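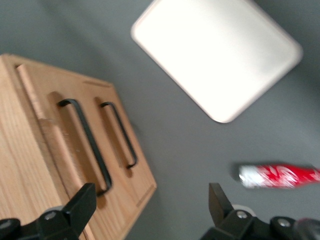
Small museums should stop chasing new wings

The Wekthorpe Transit Museum wants an addition. The plan calls for a glass hall on the north side of the old bus garage, big enough for 3 more vehicles and a theater. I have been a member there for seven years, and I think the money would be better spent on what the museum already owns.

Most visitors see very little of the collection. The timetables, fare boxes, drivers' logs and union newsletters sit in the back room, and a good part of them has never been cataloged. Emiko Takagi, who wrote the only decent history of the Jurnik bus line, had to make four trips to find the route maps she needed. They were in a drawer marked for uniforms.

A glass hall will not fix that. It will need heat in January and cooling in July, and someone has to pay for both long after the ribbon is cut. The museum has one full-time curator, Bergþóra Ragnarsson, and she also answers the phone. Give her an assistant and a scanner and the public would get more out of the place within a year than a theater would give them in ten.

Supporters say a new building brings in tourists. Maybe it does for the first summer. Prurkevetti opened its streetcar pavilion with a big party, and by the second October it was closed on weekdays. The streetcars are still lovely. You just have to plan your week around seeing them.

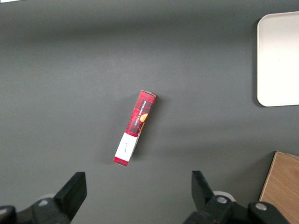 What I would do instead

Start with labels. The 59 photographs in the main gallery mostly carry a year and nothing else. Plenty of retired drivers in the county could put names to those faces, and they won't be around forever. A recorder and a pot of coffee would get the job going.

Next, open the back room one afternoon a month. Jaidee does this with its ferry archive and caps the group at 7 people, so the staff can keep an eye on things.

Then repair the roof over the garage. It leaks above the 1930s coach, and a bucket is not a conservation plan.

If there is money left after that, I will gladly look at drawings for a new hall. I would even give $100 toward it.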